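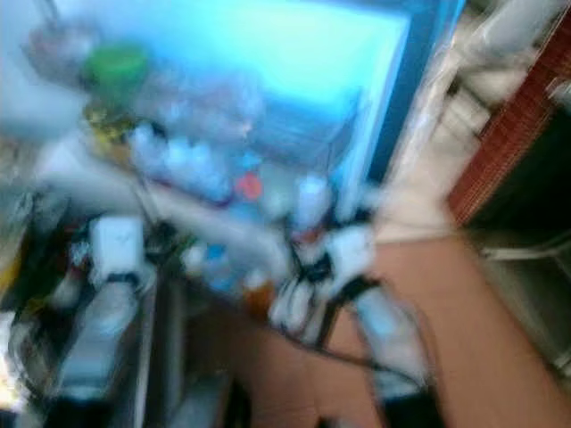 4. Planning your first route

The Jasta trip planner will offer you a finished outback itinerary in seconds. Treat it as a rough draft.

1. Open Routes and choose Pasaribu Track as your start point.
2. Enter your fuel range. Use what your vehicle gets fully loaded, whatever the brochure claims.
3. Set the daily limit to 291 km or less. The default is higher, and we have yet to meet anyone who enjoyed it on corrugated gravel.
4. Tap Build.

Note: Drive times assume dry roads and no stops. Add 20 percent, then look at the total again.

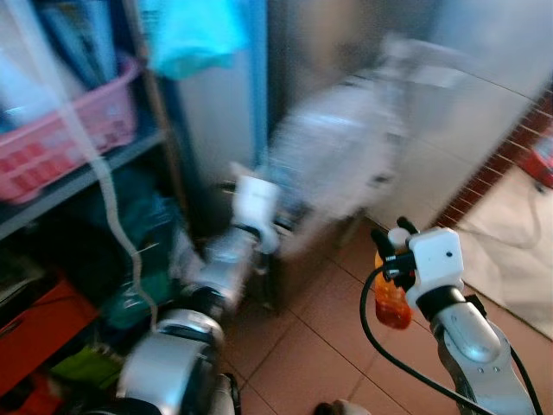

5. Check each overnight stop by phone. "Available" only means that the site had space at the last update - ours for Zondov Station dated from August.
6. Save the maps offline before you leave town.

Caution: The "scenic" tag is supplied by tour operators. One 66 km detour to Jimoro Lookout carries it, and so does the parking lot at the end.

Caution: The planner does not know about road closures. Call the local road report line every morning.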